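*Slide 1 - title up, wait for the tea cups to settle*

Evening everyone, and thank you for having me back! Last time I did hedges. Tonight it's block printing on cloth, which I have been mad about ever since Eluned Kemeys let me loose in her shed in Lernascombe with a potato and a pot of ink.

Ask for hands up: who has printed anything since primary school? (Usually a few. Be nice to them, they'll help later.)

**Slide 2 - what a repeat is**

- A repeat is the bit of the pattern that gets stamped again and again. One block, one repeat.
- Hold up the leaf block. Pass it round, and the fern one as well.
- A straight repeat sits in a grid. A half-drop shifts every other column down by half a block, and suddenly the eye can't find the edges. I love this. I've been doing it for years and it still feels like a magic trick.
- Mention the Clurnoton curtains: 347 stamps, all straight repeat, and I only noticed the leaf was upside down when they were hung. Pause for laugh.

**Slide 3 - small motifs on a pale ground**

Slow down here, it's the part people ask about afterwards. A small motif on cream is the most forgiving thing you can print. Slight wobbles in the rows give it life, and if a stamp comes out soft at the edges it looks gentle, a bit like old washed cotton. Greys and purples are lovely for this (mix your own grey, the stuff in the tube is too blue). 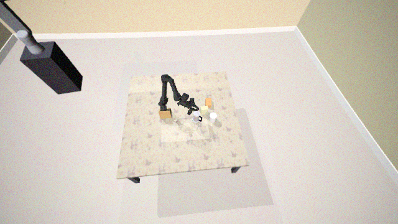

*Grayish-purple motifs in loose rows on a cream to light beige top.*

Ask them how far away they'd need to stand before a small pattern turns into plain colour. Let them argue. For my own tablecloth it was the far side of the kitchen, and I was thrilled, as close up it has a great big thumbprint in it.

**Slide 4 - ink and cloth**

- Wash the cloth first. Always. Hot, no softener.
- I use Aquino, the thick one. A 500 ml tub lasts me up to a year.
- Dab the ink on with a sponge, don't dunk the block.
- Put an old blanket under the cloth. The give in it makes all the difference - read out my first go on the bare worktop, then show the second one. (Both in the blue folder.)
- Iron when dry, 8 minutes for a tea towel, keep the iron moving.

**Slide 5 - carving your own**

Lino is fine, but do try the soft pink rubber from Arby's on the market. It cuts like cold butter! Carve away from your hand. Say it twice. Start with a shape you can draw with your eyes half shut: a seed, a fat little moon, a fish with no fins.

SKIP if we're past half eight: the story about Dad's shirts.

**Slide 6 - have a go**

Squares of cotton are in the basket, 50 of them, so no need to be shy. Helpers from the hands-up earlier, one to each ink pad please. Aprons on the hook by the hatch.

Remind them the November workshop is on a Wednesday and to bring their own cloth, already washed.

Questions while things dry. Get the leaf block back before anyone goes home.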